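Hartono Framing Works Moves Frame Handling to Robot Cells at Clurnside
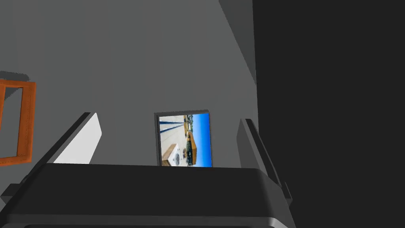 CLURNSIDE, Fri 12 March — Hartono Framing Works has begun the phased introduction of robot handling in its finishing department, the company announced today. Four robot cells supplied by Delix will take over the lifting, turning and racking of assembled picture frames. The department employs 40 people, and the company has confirmed that all of them will keep their positions and current rates of pay.

The Clurnside works produces framed prints and photographs for hotels, clinics, offices and public buildings. The finishing department receives assembled frames from the joinery, fits the backing and hanging hardware, inspects the face, and packs the finished piece for delivery. At present the department completes 900 frames in a normal week, and each one is picked up and set down by hand at every stage.

"The lifting has always been the part of the job that wears people out," said Chinyere Uzor, director of operations at Hartono. "A single small frame weighs very little. A shift of them, with the large hotel pieces mixed in, is another matter. Our staff have raised this with us for several years, and we agreed that it was the right place to begin."

The first of the four cells is installed and is being used for training and supervised trials. The remaining three will be brought into use one at a time, with the last scheduled for October. No cell will be released for regular production until the finishing staff assigned to it have signed off on its operation. The company said it would accept a later date if that sign-off takes longer than planned.

Handling tasks are first prepared in a simulator, where a modeled two-finger gripper is set among modeled walls and frames. The view published with this notice is taken from just behind the gripper, with its fingers open, an empty orange wooden frame hanging to the left, and a small framed photograph upright against the wall ahead. Staff use the simulator to plan how the gripper should approach a piece and where it may touch the molding. A task is moved to the cell on the floor only after a finisher and a member of the engineering group have reviewed it together.

According to the company, the simulator has also changed who takes part in setting up the work. Under earlier equipment projects, engineers drew up the procedure and the finishing department received it in writing. Finishers now sit at the workstation from the first day of a task. They have the authority to reject an approach that would press on a soft profile, mark a gilded edge or put weight on a corner joint that has not fully cured.

Modupe Garba, lead finisher on the early shift, was among the first employees to be trained.

"I was asked to come in and explain how I pick up a frame, and I found that hard to do, since I had never put it into words," Garba said. "You hold a wide molding differently from a narrow one. You do not take a frame by the top rail if the glass is already in. Things like that were never on the work instruction because everybody in the room knew them. Now they are written down, and the newer people on my shift have been glad to read them."

Garba added that some of her colleagues remain cautious. "There are people here who have seen a machine arrive before and seen the jobs go a year later. They asked for the commitment in writing and they received it. They will still want to see what October looks like, and I think that is fair."

The written commitment forms part of an agreement between the company and its staff council. Under its terms, no employee in the finishing department will be dismissed or moved to a lower grade as a result of the robot cells. Staff whose present duties consist mainly of lifting and racking will be offered retraining for inspection, repair of minor surface damage, or cell operation. Those who prefer to remain in manual handling may do so, as oversized and irregular pieces will continue to be moved by hand.

The agreement also covers the pace of work. Staff representatives had asked for assurance that the speed of the cells would not be used to set the speed of the people working next to them. The company has agreed that individual output at inspection and hardware fitting will not be measured against cell output, and that any change to the weekly volume of the department will be discussed with the staff council before it takes effect.

Training is given during paid working hours. Each employee assigned to a cell attends a series of 45-minute sessions, divided between the simulator workstation and the finishing floor. The sessions cover normal operation, safe entry to the cell, clearing a dropped or misaligned frame, and the procedure for stopping the cell. Any employee may stop a cell at any time without first consulting a supervisor — a point which the company said had been included at the request of the night shift.

Experience during the trials has led to several changes in the original plan. The racks first ordered for the cell were found to be too deep for the smaller photograph frames and have been replaced. The intake table has been moved closer to the joinery door, which shortens the walk for the person bringing frames across. Finishers also asked that the lighting over the inspection benches be renewed at the same time, as more of their day will now be spent looking closely at surfaces. The work on the lighting has been approved and will be completed before the second cell is installed.

Some matters are still under discussion. The cells handle plain and lightly profiled moldings with few difficulties, but heavily carved frames are excluded for the time being, as are frames supplied by customers. Garba said the finishers had advised against including customers' own frames at any stage. "An old frame can have a repair in it that you only find with your fingers," she said. "We would like those to stay with us." Uzor confirmed that the company had accepted that advice and that customers' own frames would be logged and handled separately, as they are now.

The layout of the finishing floor will change in the course of the year. The long shared table at which backing and hardware are fitted will be divided into two shorter ones in order to leave a clear walkway beside the cells. Several members of staff told the company that they valued working at one table and were concerned that the new arrangement would separate people who have worked side by side for a long time. In response, the two tables will be placed facing each other, and seating will be decided by the shifts themselves.

Job descriptions in the department are being revised to reflect the new duties. The title of cell operator will be added to the grading structure at the same level as senior finisher, and employees who complete the full course of training will be eligible to apply. The company said that it intends to fill all cell operator positions from among present staff and that it will advertise outside the works only if there are too few applicants.

A decision on the company's smaller works at Plileden has not been made. The Plileden site handles short runs and repair work, and its range of sizes and profiles changes from one day to the next. Uzor said that the company would wait for a full season of operation at Clurnside before considering any proposal there, and that Plileden staff would be invited to visit the Clurnside floor and speak with the finishers directly.

"We have told our people at Plileden the same thing we told our people here," Uzor said. "They will hear about any plan before it is a plan, and they will be in the room when the handling is worked out. We ought to have done that with some of our earlier equipment. There is a panel saw in the joinery that stood under a cover for most of a year, and the people who would have used it could have told us why."

Customers should see no change in ordering or delivery arrangements during the installation period. Orders already placed will be completed under existing procedures, and the inspection of every finished piece by a member of staff will continue after all four cells are in use. Each frame will still leave the works with the initials of the finisher who inspected it on the backing, a practice that the staff council asked the company to retain.

Employees with questions about training, grading or shift assignments may speak with their shift lead or with any member of the staff council. Questions from customers concerning current orders should be directed to the Clurnside sales office.

Contact Us | Copyright Hartono Framing Works. All rights reserved. | Back to top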